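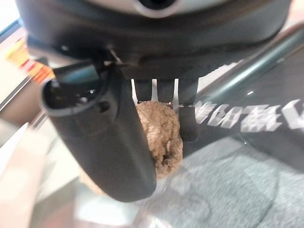

Wrist camera and gripper pre-session checklist, with my comments
Soft and crumbly grasp study, Zirholm bench
Filled in by Telmo Prieto, 21st May

Read this before you skip to the boxes. I know everybody skips to the boxes. The form was Johanna Nägeli's to begin with and it was one page long, and then I started writing in the comment lines and she told me I might as well type it up properly. So the items are hers and the rambling is mine. Marks are OK, FIX (don't run until it's done), and WATCH (run, but look again at the break).

For anyone joining from the Robles side: we're comparing two ways of deciding when to stop closing the fingers. One uses motor current only. The other uses current plus the wrist camera, and stops when the object's outline starts to change shape. The objects are all light, porous, easily crushed things. If the hardware drifts between sessions the comparison is worth nothing, and that's why I'm so fussy below.

SECTION A. BEFORE POWER

A1. Emergency stop reachable from the operator's chair and from the door side.
OK.
Comment: I sat down and reached for it with my eyes shut, both hands. Please do it that way and not by looking at it and deciding it's close enough. Chaminda Bhuiyan is a good bit shorter than I am and moved the button toward the chair last month, and I like it better there too.

A2. Cable run from wrist to base, no pinch at the elbow.
WATCH.
Comment: The sleeve is getting shiny where it rubs at full reach. No bare wire, I ran my fingers all the way along. I've asked Jonduteck for a longer sleeve. Until it comes, keep the reach inside the taped line.

A3. Floor and walkway clear, chair casters locked.
OK.

A4. Eye protection on the hook.
OK.
Comment: Yes, for crumbs. I thought it was silly too until a dry piece went off like a cracker under the current-only method and I found bits of it in my collar at dinner!

SECTION B. GRIPPER

B1. Finger surfaces clean, no residue from the previous session.
FIX, then OK.
Comment: A fine brown dust all over the big finger when I came in. Dry brush first, then the damp cloth, then wait until the surface is dry. Do not use the alcohol wipes on the finger faces. Makis Kontogiannis measured the grip before and after a wipe-down and got two different friction values, so an afternoon of his trials had to be thrown out. He was very nice about it considering.

B2. Big finger: blunt tip free of nicks, socket near the top empty, small hole below it not plugged.
OK.
Comment: Crumbs love that socket. Shine a flashlight in. Tap them out, don't poke with a screwdriver, please, I'm begging.

B3. Small finger: seated square, no wobble by hand with power off.
OK.
Comment: It does the quiet half of the work. When it sits crooked the object rolls toward the big finger, and the camera method reads the roll as squashing and stops early. We spent over 30 trials believing the camera method was timid when really one screw had backed out.

B4. White prongs under the housing: all present, none touching a finger during travel.
WATCH.
Comment: The one toward the left leans a little. I compared it with the last checklist and the lean is the same, so I'm leaving it. If it ever reaches the finger, stop and tell Johanna. The longest one can come right down to the top of a tall object, so with those start from the wider opening.

B5. Open and close 10 times with nothing between the fingers, listen.
OK.
Comment: A soft tick near the fully open end, same as ever. A grinding noise would be new and I'd want to hear about it at any hour.

SECTION C. CAMERA

C1. Lens clean.
OK.
Comment: Blower first, cloth second.

C2. Both fingers in view at the closing position, and the object visible between them.
OK with a grumble.
Comment: The big finger hides part of whatever we pick up, and it always will with the camera mounted there. Luzius Wieser wanted to move the mount. I talked him out of it, at least until the series is done, as a new mount means a new outline model and starting over. The outline method only uses the part it can see. In the write-up we need to say so plainly: a crush that happens behind the big finger can go unnoticed by the camera, and then it's the current signal that has to catch it.

C3. Reflections.
WATCH.
Comment: My favorite headache. Shiny surfaces near the fingers give you bright streaks and a ghost of the object underneath it, and the outline finder will sometimes grab the ghost. Run the mask check with an object held still and look at the overlay yourself. If the colored line wanders down below the object, lower the lamp and redo it. Lettering near the object can do it as well, big white letters on black worst of all, with those lovely hard edges. The mask has to exclude them. Mine did today, on the second try.

C4. Exposure locked, automatic mode off.
OK.
Comment: Locked at the setting in the Bondberg notes. On automatic, the dark fingers closing in make the picture brighten up, and a brightening object looks like a growing object. We had a very exciting result for one whole morning because of this.

C5. Background out of focus and not moving.
OK.
Comment: Stay out from behind the bench during a trial. This means you, coffee people.

SECTION D. OBJECTS

D1. Objects from the sealed tub, not from the open tray.
OK.
Comment: The porous ones take up moisture from the room and go soft, and a soft one forgives everything. Take one out, run it, put it in the used tray, and only then take the next.

D2. No object reused after a marked crush.
OK.
Comment: A crushed one can look fine from one side. Turn it over before you call it whole.

D3. Orientation noted on the sheet, hollow side toward or away from the small finger.
FIX, then OK.
Comment: The sheet had no column for it! I penciled one in. Rough, lumpy objects fail first at their hollows, so a trial with the hollow against the finger is a different trial, and I'd been pooling them like a fool. Chaminda is going back through the recordings to fill in the older rows wherever it can be seen. Where it can't, leave the cell blank. Don't guess.

D4. Nothing from the object tub gets eaten. Nothing from a lunchbox goes in the object tub.
OK.

SECTION E. FORCE AND STOP CHECKS

E1. Current limit set and read back from the controller.
OK.
Comment: Read it back. Typing it in isn't the same as it being there. The controller goes back to its default after a hard stop and says nothing about it.

E2. Stop test with the foam block, five closings per method.
OK.
Comment: Both methods stopped every time. Camera method stopped sooner on all of them, as expected with foam, where the shape changes long before the current climbs.

E3. Camera unplugged during a slow close: arm must hold, not continue.
OK.
Comment: Held. I did it twice because the first time I pulled the wrong plug and turned off the lamp.

E4. Drop zone padded.
OK.

SECTION F. WHERE THE RESULTS STAND, SO YOU KNOW WHAT YOU'RE PROTECTING

Johanna asked me to add this and keep it short. The plan is 400 trials, split evenly between the two methods, in blocks of 50, with the order of the methods shuffled inside each block. Going by the finished blocks, the camera method crushes fewer objects and drops a few more. The drops are mostly smooth-sided pieces where the fingers stopped at first contact and hadn't really got hold. I don't want to tune that away in the middle of the series, however tempting it is (and Luzius has a very tempting patch ready). We finish with the settings we have, report the drops next to the crushes, and try his patch as a separate run.

If you're the operator, please don't rescue a slipping object by hand. It's a reflex, I know, I've done it. A rescued object isn't a success, and your fingers don't belong in there while the motor is live. Let it fall on the pad and write "drop."

OPEN ITEMS

Longer cable sleeve, on order, me.
Orientation column added to the printed sheet, Johanna.
Older rows filled in from recordings, Chaminda.
Second lamp clamp, the current one sags over a long session, Makis.
Spare screw for the small finger, taped inside the lid of the tool case. If you use it, tell me so I can tape in another.

Cleared to run with the WATCH items above. Check A2, B4 and C3 again at the break and initial next to them.

T.P.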